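Drunus Color Cubes: Frequently Asked Questions

Ordering questions are on the Orders page. This page covers the cubes themselves, the table you use them on, and the line-up activities.

What comes in the starter set?
Four cubes, one each in green, blue, red and yellow, a cloth bag, and the activity booklet. The table and the backdrop are sold separately.

Can I buy single cubes?
Yes. Singles come in the same four colors. Cubes from different batches can be a shade apart, most often the yellow. If you need an exact match, order a full set.

How big are they?
A few centimeters along each edge. They fit in a closed adult hand and they are easy to lose under furniture. We do not recommend them for children under 3.

Do you sell bulk packs for schools?
There is a class pack of 30. It ships from our Bernside warehouse and takes longer than the starter set, so please order before August if you need it for the start of the school year.

What kind of table works best?
Anything flat and level. A plain light top makes the colors easiest to tell apart. Marble-look tops are fine if the veining is gray and not too heavy. Dark wood grain is harder, mostly for the blue and green cubes.

A glossy top is easy to wipe, but it picks up glare from overhead lights. Move the line away from the bright spot or turn off one lamp. A matte mat also takes care of it, though the cubes don't slide as well on one.

Do I need a backdrop?
No. Most people use the cubes on a kitchen table with whatever is behind it. The printed backdrops are for groups that want a theme, and the laboratory print is the one we sell most of. Hang it so the bottom edge drops behind the back of the table — a gap there lets people see the wall and looks untidy.

My backdrop arrived with fold lines. Is it damaged?
No, they are all shipped folded. Hang it for a day and most lines will drop out. For the rest, use a cool iron on the back, never on the printed side. The Waltis stand holds the larger size, which weighs 950 grams.

How do I clean the cubes?
Warm water and a drop of dish soap, then dry with a towel. Please don't put them in the dishwasher. The edges are meant to stay crisp and the heat rounds them off over time. Pencil marks come off with a white eraser. Permanent marker usually doesn't come off at all.

The booklet mentions wearing gloves. Are they required?
Only for the touch activities in section 2, where the point is to handle the cubes with less feeling in the fingertips. Thin fabric gloves are enough. Thick winter gloves make it very hard to pick up one cube without knocking the next one over.

How long does an activity take?
Allow 15 minutes, including setting up. Younger groups often want to repeat the first line-up several times, and that is fine. You can skip ahead or go back. The sections don't depend on each other.

How far apart should the cubes be?
Leave enough room to get a thumb and a finger on either side of each one. The spacing should look even, but you don't need to measure it. If the gaps are too tight, the stacking and swapping exercises get frustrating fast.

Does the set work with Carrilho trays?
The cubes fit the shallow tray. They sit too low in the deep one and are awkward to lift out.

I lost the booklet. Can I get another?
Yes. Write to us with your order number and we will email a copy you can print. Replacement bags are also available for the cost of postage.

What is the starting layout for the four-cube line?
Run the line down the middle of the table, from the center toward the near edge. Green goes farthest away, then blue, then red, with yellow nearest the edge. It doesn't have to be perfectly straight. Keep both sides of the line clear for hands, and reset to the same order before each new round.
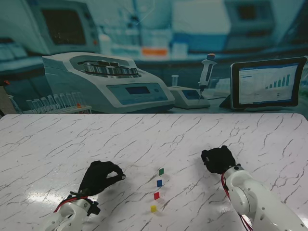
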